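Hill Sprints or Flat Intervals? My Winter Running Project
Hatice Tuncer, 4th February

I run 3000 metres for the uni club and I'm not a natural hill person, so of course I picked hills for my project.
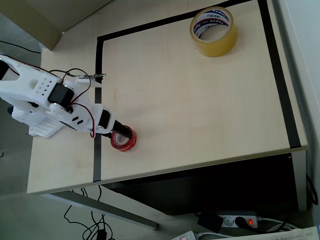 What I wanted to find out

My coach swears by short hill sprints and my training partner swears by flat intervals on the track. I wanted to know which would help my own times more over one winter, and whether my calves would survive it!

What I did

I ran a time trial at the start of December, then did hill sprints twice a week up Stindavov Lane (steep, full of potholes, lovely view of the bins) for one block. After that I swapped to 100 metre reps on the flat at Pulance track, with another time trial after each block. Easy runs stayed the same throughout.

What happened

I got quicker after the hills and only a tiny bit quicker after the flat work. My stride felt stronger too, mostly in the last two laps where I usually fall to bits.

Problems

It's just me, so I can't say much about anyone else. It was also blowing a gale for the last time trial, and I had a cold the week before. Next time I'd start with the flat block and rope in a few clubmates.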